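Search the archive: enter keywords Go

Sternen Users List
March 13, 2020
Posted by Ľubica Malý

Subject: Re: Scan exclusions and the move to the central console

Dear list members,

Thank you for the messages received since the notice on the Ploslow endpoint agent went out. As several sites have raised the same points, I am replying to the whole list. The earlier message from Dardo Huenchumán is quoted for reference.

> We have 147 virtual machines at the Drirncombe site, all still on the
> local policy file. Before we move them to the Sternen console, please
> confirm whether our existing scan exclusions will carry over. The
> database hosts depend on them. We would also like to know if the
> machines can be moved in groups.
> Dardo Huenchumán

Exclusions entered by full path will carry over without change. Exclusions entered with wildcards will be imported but left inactive until an administrator approves them in the console. At Drirncombe this affects 115 entries, most of them on the database hosts, and we ask that they be reviewed before the first group is moved.

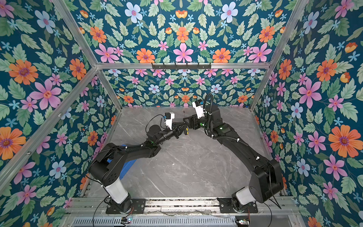

Machines may be moved in groups of any size. Each group should be given its own label in the console, and the label should be one that staff can recognize without consulting a list. Numbers are easily confused over the telephone. A plain description of the place is better, and "floral wallpaper, marble-patterned surface" would serve perfectly well as a label for the computers attached to a workspace like the one shown. Labels may be changed later, but reports already issued will keep the old wording.

The console will place a newly moved machine under the standard policy for its first full scan. Local settings are applied once that scan has been recorded. Administrators should schedule the move outside working hours where the host carries a heavy load.
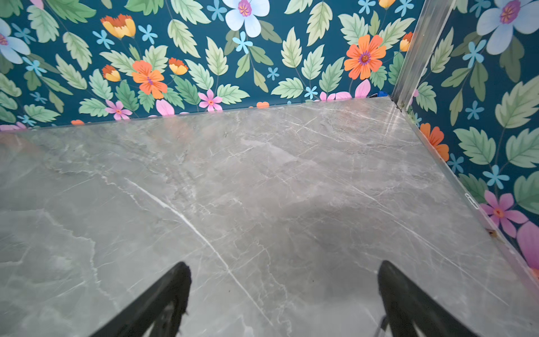
Will a machine remain protected while it is being moved? The old agent keeps running until the new one has reported to the console, and only then is it removed.

A machine that fails to report will keep its old agent and appear under "Pending." Please do not uninstall the old agent by hand. Use the Retry command first, and if the machine is still pending after a second attempt, send us the agent log.
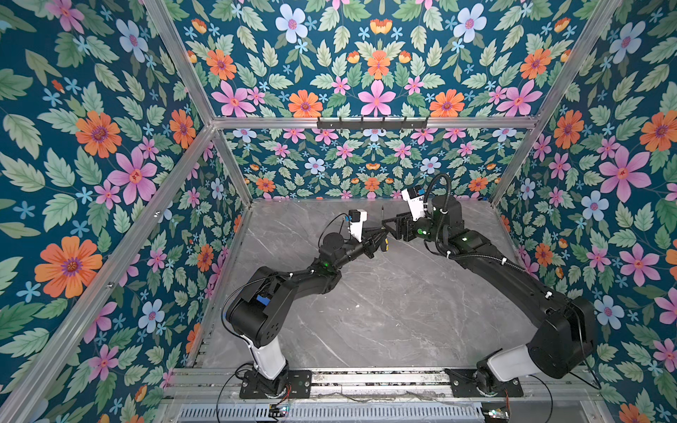
Painemal wrote to the list that its own move had gone smoothly except for proxy settings, which had to be entered again for every group, and asked that the installation guide mention this. The guide will be corrected in April. Until then, sites behind a proxy should enter the address on the group page before assigning any machines to it.

The current license covers 2149 machines across all sites, of which 453 have been moved to date. Both agents on a machine are counted as one during the changeover.
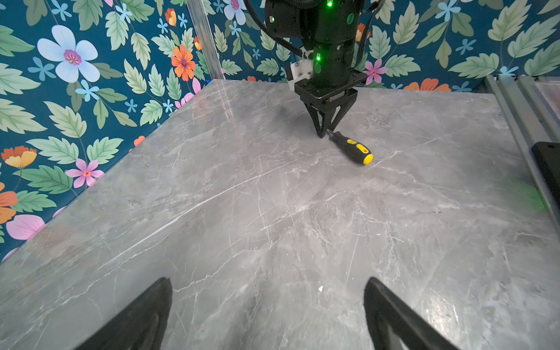
Alert levels should be reviewed at the same time as the exclusions. The default setting reports every blocked file, including repeated attempts on the same one, and the summary page soon becomes as busy as the teal wallpaper in the picture, with its leaves and flowers in every color. We recommend setting repeated alerts to "Group by file" and keeping individual notices for servers only. Sites that forward alerts to a ticket system should test this setting on one group first.

Requests for a place in the April schedule may be sent to the list or directly to me.

Sincerely,
Ľubica Malý
Sternen Support Office

Contact the list owner | Copyright Sternen | Back to top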